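Three nights under canvas at Gidomthorpe

I'd promised myself I was too old for camping at festivals. Then Aino Jääskeläinen rang in July to say she had a spare pitch at Gidomthorpe, and I was in the loft looking for tent pegs before she'd finished the sentence.

It's a small one, as these things go. The organisers capped it at 3913 this year (an odd number, and the fire officer's, apparently) and you feel the benefit straight away. I walked from my sleeping bag to the main stage in 8 minutes, with a stop for a bacon roll! The Barros tent is the place to be after dark. I caught Irnetitz there on the first night, five fiddles and a tuba, and I danced until my knees complained.

Not everything worked. The showers had a queue by seven in the morning, the bottom field is on more of a slope than the map lets on, and I rolled gently into Aino's rucksack two nights running. Bring a mat that grips. Bring earplugs too, as the lot next to us had discovered the bongo.

Food was better than I remember from my twenties. I went back to the Drestodura stall for the bean stew and the flatbreads, and I'd have paid double for the green sauce.
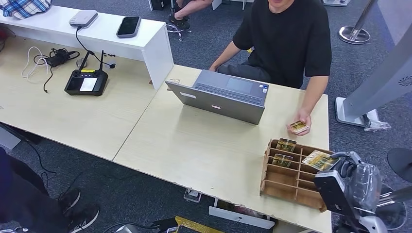
Running order is what people argue over at Gidomthorpe, and Tharindu Weerakoon has been drawing it up for the last three summers. He told me he starts with over 100 acts who want the Saturday-night sort of slot and has to let most of them down kindly. Some of it is done on a laptop, but I do like the look of a small stack of gold-and-white cards in the hand, up above the desk. My only plea for next year is to put Irnetitz on a bit earlier, while I've still got the legs for it.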